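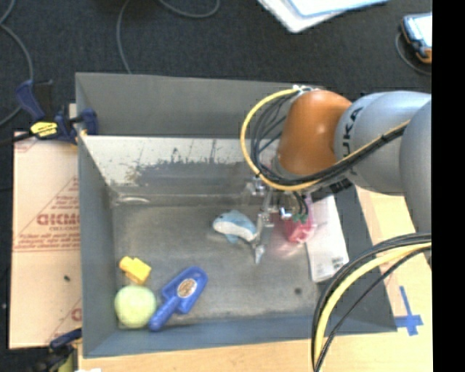
The gray bin, floor and far wall

Lists > Shop Floor > Bins and Storage > Message 1624

Re: Repaint the gray bin or leave it?
From: Liis Vaher
2 May 2025

Gerrit Van Loon wrote:
> We have 2 of the big open-top bins from Julleck and the older one
> is looking rough inside. The paint is fine up high but there is a
> band low on the far wall that has gone whitish. Is it worth
> stripping and recoating before June, or do I leave it alone? I have
> a can of Gostico gray on the shelf. Also wondering about a rubber
> mat for the floor.

Gerrit,

I would leave the floor bare. It is mottled and worn, but worn metal in a bin is no trouble as long as nothing catches on it. Run a rag over it and see if the rag snags. I would do that first around the pale oval mark up near the left corner, and again at the small dark spot toward the lower right. If the dark one is a pit, fill it. If it wipes off, forget it.

The band on the far wall is a different matter. It has dark scrapes all through it and patches that look chipped, and some of the marks run straight up and down. Fresh paint over chips will come off in flakes and end up in with your parts. Sand the strip back until the edges feel smooth, wipe it down, then prime. The gray panel along the top can stay as it is.

I used Gostico on a bin at the Ansari shop and it took two coats. It scuffed again within the year at the same height. If you want it to last, screw a strip of plastic sheet over that part of the wall and skip the paint.

No mat from me. We had one and grit got under it, and small pieces slid under the edges. We cut it up for bench pads.

Empty the bin before you sand. The dust gets into everything.

Liis

2 replies | 0 shares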